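Search posts
Enter keyword

Jolanta Wróbel
Spent the morning clearing the side room at Umside. Eight boxes out, most of them cables.

Jolanta Wróbel
Kept the good packing tape and the 400 mm shelf brackets. The rest goes to Skostwood on Friday.

Jolanta Wróbel
Swept twice – the dust gets under everything. Daylight from the window is strong before lunch, so I do the floor then.

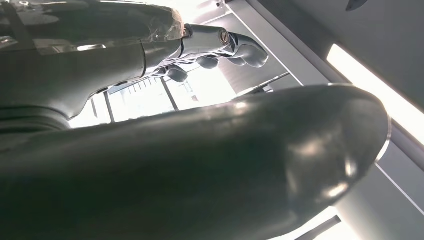

Jolanta Wróbel
Still to do: label the shelves, find the lid for box 146, return the spare key to Sakda. More in the afternoon if the bus is on time.

Contact | © Faltisach | Back to top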